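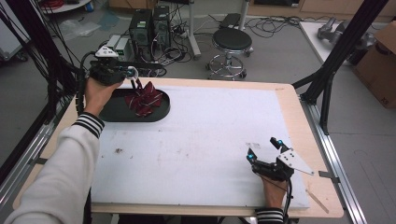 Riser bench FAQ: keeping the hand-held grippers happy

I look after the Riser bench, and I get the same questions every time a new person starts on it. So I wrote them down! If yours is missing, leave a note on the Bonano board and I'll add it.

What do I do first when I come in?

Wipe the fingers. Both grippers, inside faces, dry cloth. Then open and close each one by hand a few times before you power anything up. You're feeling for grit or a catch halfway. If one feels different from the other, stop there and look at the slide.

Can I use the spray cleaner?

On the foam board, sure, a little. On the grippers, no. I did it once and spent an afternoon drying out a connector with a hair dryer (not my best day).

The white marker plate on mine is loose. Can I just push it back?

Please don't! Even a tiny tilt throws the tracking off, and then everything you record afterward is slightly wrong and very annoying to find. Take the gripper off the bench, snug the screws with the short hex key, and run the Karam check again. It takes 3 minutes. If it fails 2 times in a row, swap in the spare and tag the bad one.

What's error 2116?

Lost contact with one gripper. Nine times out of ten it's the cable. Follow it from your hand back to the bench and look for a spot where it's pinched or pulled tight, then reseat the plug. Restart Ameo after that, because it won't pick the gripper up again by itself.

How much slack should the cable have?

Enough that you can reach the far edge of the board without feeling a tug. Try it before you start, with both arms out. Let it hang beside your hand and don't wrap it around your wrist, however tidy that looks.

Why cloth in the tray?

It's my favorite test after a repair. A crumpled cloth gives you folds at all different heights, and if the fingers don't meet evenly you'll feel it slip on the thin ones. Pinch a fold, lift, let go, do it again with the other hand. Rigid blocks are too forgiving.

The fingertip lights are off. Is it broken?

Maybe not. Check that the gripper is powered and give it 45 seconds. Still dark? Unplug, replug, and look at the little wire behind the finger, which does come loose.

Do I need to replace the foam board when it gets scuffed?

Nope, scuffs and smudges are fine. I swap it when there's a dent deep enough to catch a fingertip. I did the last one in June.

Where do the spare screws live?

Left drawer, small jar. Put the lid back on!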